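The club had the ground floor until nine, and by half past seven Nhi Cao had run the same task 80 times. Pick up, move, put down, open. The project was called Madetti, after a typing mistake in the first application form, and it needed 408 good runs before the end of January.

"That one doesn't count," said Huỳnh, looking at the laptop. "You went too fast at the end."

"How fast?"

"Fast enough that it lost track of you."

She did it again. Her wrist ached in the place it always ached. Last year's team had stopped at 162 runs and entered the Rarkeo Cup anyway, and their arm had reached for every object a little to the left of where it was. People still talked about it in the club, mostly kindly.

"What if we only get to 105 tonight?" she asked.

"Then we get to 105."

She moved over to the display niche, where the light was different. Huỳnh wanted different light. He said an arm that had only ever seen one table would believe the world was one table. He had read that somewhere and repeated it at most meetings.

Nhi held the gripper level and waited for the word. She thought about the bus, and about the soup her mother would have left on the stove — she had said she would be home by eight.

"Ready?" said Huỳnh.

"Ready," she said, and closed her hand.

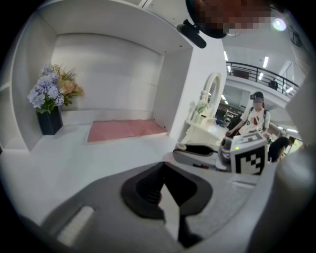

The gripper by the display niche, with the vase of flowers and the pink cushion.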